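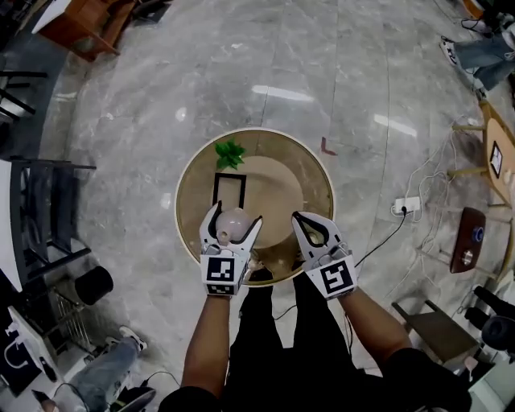
30 Jun 2020 - the round tables

Well, today was all about little things on round tables, and I have opinions! I meant to write this before supper but then I ate supper, so now it's late and my handwriting will be a mess by the second page.

I started with the wooden one. It has that tan top with a bit of a shine to it and a thin pale rim, and I've been wanting to do something nice with it since April. The big beige plate went on it and I think it's too big. It takes up the whole middle and the right side, and because it's only a shade lighter than the wood it sort of disappears while still being in the way (how does a plate do both?). I love that plate. I bought it at Fitzgerald with a voucher and carried it home on the bus on my knees. But it wants a darker table, or a cloth under it, or to go back in the cupboard until there's soup for a crowd.

The leaves, though! I was so snobby about fake leaves and I take it back. It's just a green sprig with pointy leaves, lying over on the far side, and it makes the tan look warmer. I'd put it with the black frame, the one that's open in the middle, and I still haven't decided what the frame is supposed to be doing lying flat like that. I keep wanting to set something inside it. A postcard? Shells? I tried to picture it standing up against the wall at home with the sprig tucked behind and I liked that a lot better.

And then the pink bulb thing. I don't know what else to call it. It's see-through and very pale pink, shaped like a small light bulb, and it was my favorite piece of the whole day. It would be lovely on a windowsill. I looked through the Flellero catalog tonight to see if they do anything like it and they do not, only big amber ones with cord handles, and those are 40 each and I wouldn't want one if it was 2.

Note to self, bring the cable ties tomorrow. Those white cables on the floor by the chair are in a proper tangle and I looked at them all day and did nothing. The power strip could go around the other side too. I always think of this stuff once I have my shoes off.

Oh, and the chair. I like that chair, with the light wood. I was going to pull it in to the table to see how they looked together and then I got talking and forgot. Tomorrow.

The glass table is a different story. Everything looks good on it, it's almost unfair. The edge is beveled, so it picks up the light from the big window in a thin bright curve, and you see the floor right through it. I'd never have one at home (fingerprints, crumbs, me) but I did enjoy it. I wanted to try one plant and one pink thing, no more than that, and see if I got bored.

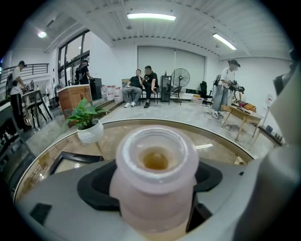 I didn't get bored! The pink and the green are so good together. Those glossy heart-shaped leaves come tumbling over the side of the round white pot and the whole corner looks like somebody lives there. I'd happily have a bottle in that pink as a bud vase, one stem, maybe a bit of something wild from the lane. There's a little puddle of brownish liquid down inside the neck that I'd want to rinse out first, and I've no idea what it is. Vanilla? Tea? I did not sniff it.

The white pot is the kind of thing I should own more of. Everything of mine is in terracotta or in the plastic it came in. I've got 100 put away for the hallway and I was going to spend it all on a tin of Dallard paint and a new mat, but now I'm thinking cheaper paint and two white pots. The mat can wait. The mat is fine, it's just ugly.

So for tomorrow - swap the big plate for the small one with the chipped foot, stand the frame up, leave the sprig alone, bring the cable ties. Maybe bring a cloth as well, the gray linen one, if I can find the iron. And I want to walk home by way of Temberg and look in the window of the junk place, because last time they had a round tray in there that might be just the size for the glass top.

My feet hurt and there's half a peach on the counter. Going to go and eat it over the sink.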